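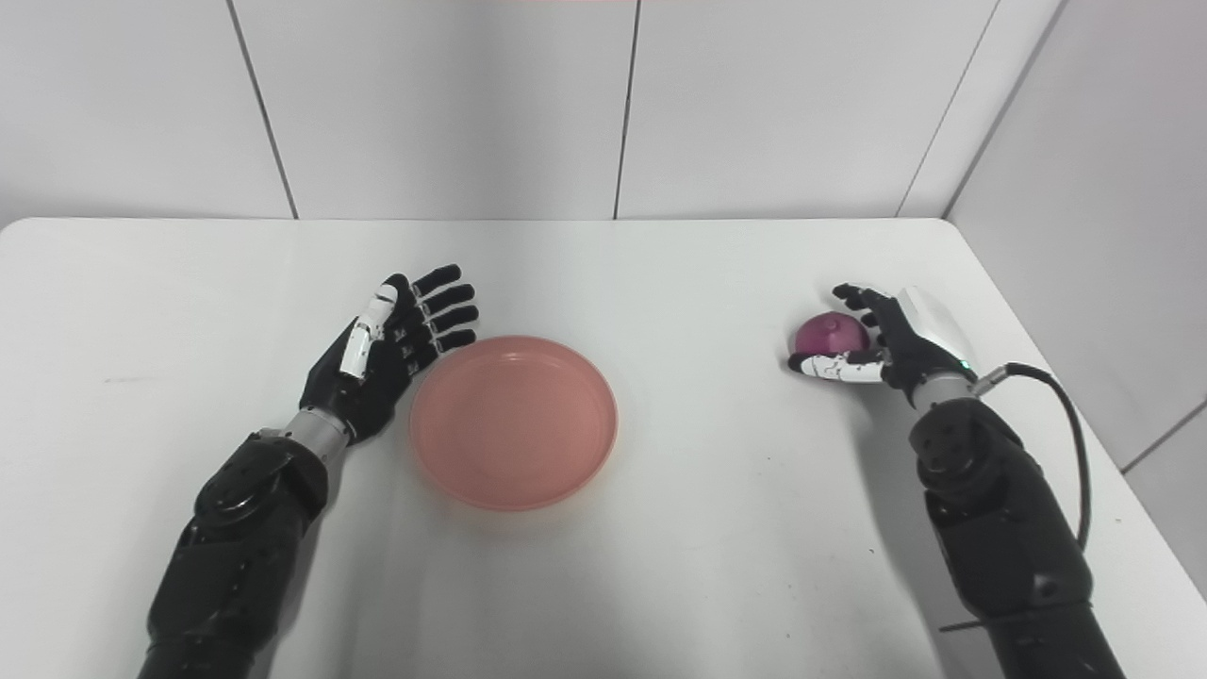 Coelho asked whether the second pair of hands could wait until the next budget round, and whether the data would suffer if it did. The short answer is in the purchasing notes further down. This README covers what is in the set, what it was collected for, and what the equipment behind it costs to keep going.

Skedard tabletop set, data card
Last edited 2021-01-29

Purpose

The set was collected to help Corkby decide what to buy for its second work cell. Before spending on a full kitchen line, we wanted to know how far two arms with five-fingered hands would get on small handling jobs: picking up a piece of produce, moving it to a plate, letting go of it. It was never meant as a benchmark and the tasks are plain ones.

Contents

1,588 episodes, each a single attempt at one task
379 of these are marked as failed and kept in the set
Head camera video, joint positions for both arms and both hands
A one-line task text per episode
A cost sheet in the folder "planning", updated by hand

An episode marked as failed was stopped by the operator or ended with the object off target. The label says nothing about the cause. If you need causes, the operator log has them for the later sessions only.

Setup

Two arms, one table, one fixed head view. The props are ordinary household things and cheap to replace. We budget almost nothing for them and you should do the same, but buy spare plates in the same color. Changing the color halfway through meant redoing a week of sessions.

Purchasing notes

The arms are the largest line on the sheet and gave the least trouble. The hands are the line to watch. Plan for a spare hand per cell from the start, left or right depending on which side does the grasping. In our sessions that was mostly the right.

Cables and wrist connectors come next. The cable run along the forearm takes wear, and a replacement from Plamavus took longer to arrive than quoted – order two at a time.

Operator hours are easy to leave out. We planned for 200 and ran over by 61, nearly all of it spent on resets and recalibration. Put those hours in the same sheet as the hardware or the comparison between suppliers will be off.

On the question at the top: yes, the second pair can wait, provided the spare right hand is bought in February. Without the spare, one broken finger stops the cell and the operator is still booked.

Known gaps

One table and one background, so lighting changes very little
No liquids, no knives, nothing heavy
Prices on the cost sheet exclude shipping and tax
Early sessions have no operator log

Use

Internal to Corkby and Skedard for now. Ask before passing on the cost sheet – the supplier quotes in it were given to us in confidence. The episodes themselves can be shared with Coelho.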